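I spent most of one November with my head inside cupboards, and I came out of it with sore knees and a handful of habits I've stuck to ever since. Some of them came from my neighbor Rianne Jansen, who is far tidier than I am and very patient about it, and the rest I learned by doing things the wrong way first. Take whatever suits your own house and leave the rest!

## Start with one cabinet

I know the temptation is to empty the whole room onto the floor and have a grand sorting day. I've done it, and by nine at night I was shoving everything back in just so I could get to bed. Now I do a single cabinet at a time, start to finish, and if I still have some energy after that I might do another (I usually don't, and have a cup of tea instead).

Take everything out, even the things you know are staying. Wipe the shelf with a barely damp cloth, then go over it with a dry one. Veneer really doesn't like standing water, and the edges are the first place to swell. Wipe along the grain and leave the door open for a good half hour before anything goes back.

## Check the hinges while it's empty

Most cabinets with flat doors have concealed hinges, the kind with a round cup set into the door and an arm that reaches back into the side. They work loose so slowly that you stop noticing the door has dropped. Open it wide and lift gently at the handle side. If there's any play, snug the screws up by hand with an ordinary screwdriver, and please leave the drill in the drawer - it is so easy to strip the holes, and then you have a much longer afternoon ahead of you.

If a screw just spins, take it out, pack the hole with a wooden toothpick and a dab of wood glue, snap it off flush and let it dry overnight. I have a door held up this way that has been hanging straight for 7 years.

## Boxes that match the shelf

Measure the depth of the shelf before you buy a single box, and measure it with the door closed. I once came home from Trollotis very pleased with a stack of lovely baskets, and every one of them stuck out by the width of my thumb.

Flat boxes with lids are my favorite for a low cabinet. You can slide them around without things tumbling out, and they're light enough to move when you're down on your knees. Sticking to one color calms the whole shelf down, too, and blue looks awfully nice against pale wood. Put the label wherever you'll be looking from, and for a low shelf that often means the top of the box.

Going back in, set the first box down squarely and leave it be. Bring the next one in at a bit of a tilt, let its lower corner come down toward the shelf first, and then ease the rest flat. It saves knocking the neighbors about.
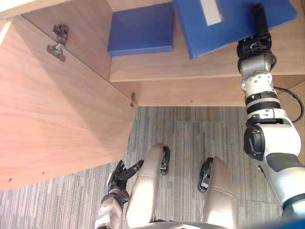 ## What goes where

Heavy things low, light things high, and anything you reach for every day between your hip and your shoulder. Rianne keeps candles and spare batteries in the same spot by the hallway, so she can find them in the dark, and I've shamelessly copied her.

Leave a hand's width free on each shelf if you possibly can. You'll fill it by spring, but it's a pleasure in the meantime.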